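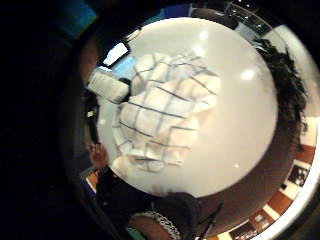

Rosario Cirillo wrote to ask why I bother with checked towels when plain ones fold the same. They do, but I like having lines to fold along. I bought mine at Prorent in May, a white one with a dark grid, and I still leave it bunched up more often than I should. My method is to shake it out, fold it in half with the edges matched, then in thirds - and stop there. Smaller than that and it won't stay shut on my shelf.

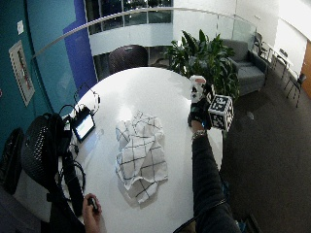

The checked towel on the round white table, bunched up.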